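Re: [refurb-desktops] Strip order for the Dell towers
Last updated: Wednesday, 16:40

> The sheet for batch 142 says drives out first, then memory, then supply.
> On the last lot we took the supply out first and it went faster, but two
> cases came back with bent release tabs. Can we have one order written
> down, and does it matter which way up the case goes? Also what do we do
> about the processor sockets before the boards go to Stirnedo?

Replying to the points in order. The notes below cover the full-size Dell towers only. The small form factor cases use a different hinge and have their own sheet.

Lay the case on its side with the open face up. With the case upright, the drives tend to drop against the cables when the tabs are released, and the supply has to be held with one hand while the other does the screws.

Cables come off before anything that slides. Begin with the drive cage and work towards the supply. The drive tabs are the light blue plastic ones, side by side under the metal bracket. Press with a thumb, not with a screwdriver. The main power bundle runs down past the supply towards the board, so move it clear of the bay before drawing a drive out.

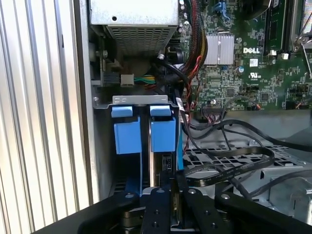

Does the front panel have to come off before the drives? On these cases it can stay on until the end, and it protects the corners of the metal while the case is being turned.

Once the drives are out, label them with the case number and put them in the Bineck crate. Do not stack them loose on the bench. Drives under 584 GB go in the lower tray whatever their condition, as Vestergaard weighs the two trays separately.

For the supply, take out the screws at the rear, then press the release tab and slide. If it does not slide, there is a cable still attached. The bent tabs from the last lot were on cases where the supply had been levered. Check for a clip on the main board connector, which has to be squeezed while the plug is pulled straight up. Rocking it sideways lifts the shell off the pins.

Memory next. Open the catches at both ends of the slot and lift each module by its edges. Modules go in the sleeves, one per sleeve, with the case number on the outside.

Processor sockets: the lever is raised, the processor is lifted straight out, and the socket cover goes on at once. Stirnedo reject any board with a bent contact and they charge for the return. An open socket should not be left on the bench over a break, and no tools are to be passed across it – a dropped screw is enough to lose the board. The covers are in the drawer marked 42. If the drawer is empty, leave the processor in place and mark the board for a later pass.
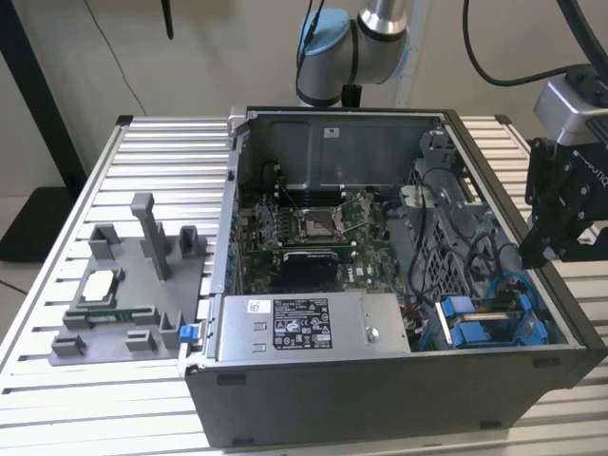
Drendulis replied off-list that the order is fine for them, but that they would prefer the heatsink left on any board going out without a processor, because the screws go missing when it travels in a separate bag. They also asked for the drive brackets to be kept with the case.

Both requests can be met. I have changed the sheet as follows:

1. Case on its side, cables off.
2. Drives out, labelled, crated. Blue brackets back in the case.
3. Supply out, screws returned to their holes.
4. Memory out and sleeved.
5. Processor out, socket covered, heatsink refitted.
6. Board out only if the case is marked for Stirnedo.

Step 3 is the one that changes most for anyone used to the old habit. Please use the new order for the rest of batch 142 so that the times can be compared with the previous lot.

One open point is the expansion cards. The sheet does not say whether they travel with the board or with the case. Until that is settled, leave them fitted and write "card" on the case label.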